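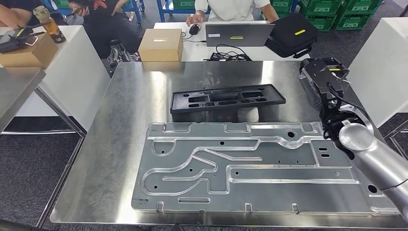

Tegwen Phillips

Les étudiants du projet Sendix ont engagé la seconde phase de leurs travaux de robotique, consacrée à la manipulation de pièces métalliques. L'exercice retenu porte sur une plaque d'aluminium usinée et un support noir en plastique moulé, que le bras robotisé doit apprendre à saisir et à positionner sans intervention manuelle.

Encadrée par Oranuch Jaidee, l'équipe compte 8 étudiants issus de deux filières de l'école. Le calendrier prévoit 70 heures d'atelier, réparties jusqu'à la présentation publique d'octobre. Les groupes souhaitant assister à une séance sont priés de s'inscrire auprès du secrétariat avant le 15 avril 2020.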